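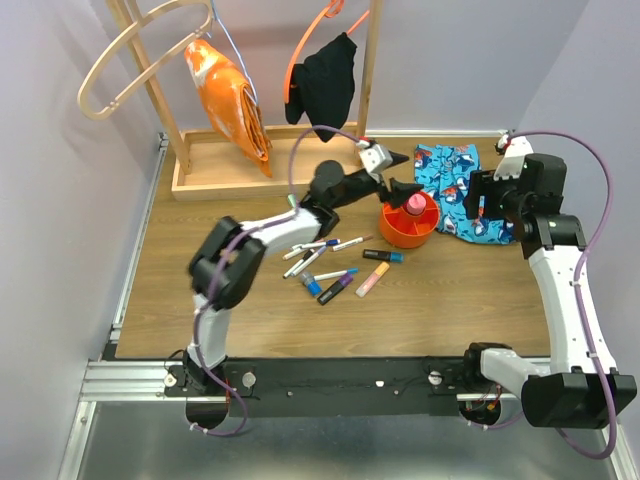 Two robot arms at a wood-grain tabletop with pale gray panels on three sides.

The Prandura Plan is a commercial diet and home exercise program devised by the former television presenter Rogério Araújo. It was sold first as a workout video and later as a subscription, a meal box and a podcast, in descending order of effort required from the customer.

Background

Araújo became known as co-host of the morning show Breakfast with Arruda, where he presented the cooking segment for 7 years and by his own account ate most of it. After leaving the program he lost a large amount of weight, a process covered closely by the celebrity magazines, several of which had earlier covered the gain with equal dedication. The first Prandura video was released that July. It was filmed at Pomthorpe, a country hotel whose ballroom appears in every routine and whose bar appears, briefly, in the outtakes.

The program

The original plan lasted 16 weeks. Participants followed two workouts a day and a menu built on broth, white fish and a seeded cracker made by Zudis, the plan's commercial partner. Each cracker contained 100 calories, a figure printed on the packet in larger type than the word "cracker." Followers were told to weigh themselves every morning and to write the result on a wall chart supplied with the video. Later editions replaced the chart with a sticker book.

A revised version, Prandura Gentle, dropped the second workout and allowed bread. It sold better than the original - a fact Araújo has described as "hurtful, but fair."

Reception

Early reviews praised the presenter's energy and the clear instructions, though one newspaper critic found the broth "a hot drink with ambitions." Dietitians were cooler. Their main objection was to the daily weighing, which they said encouraged people to treat ordinary changes in body weight as a moral report. The before and after photographs also drew complaints, chiefly that Araújo was frowning in one and had been to the beach before the other.

Later statements

In a podcast episode released on Saturday, April 6, 2024, Araújo said he had kept up the full plan for only 2 weeks after filming ended and had been miserable for both. He said he had planned social events around the location of bathroom scales and once left a wedding before the meal. He apologized to customers who had blamed themselves for giving up.

The episode was sponsored by Zudis. The original video has been withdrawn from sale, although secondhand copies remain easy to find, many of them still sealed.

See also

Celebrity fitness video
Fad diet
Meal replacement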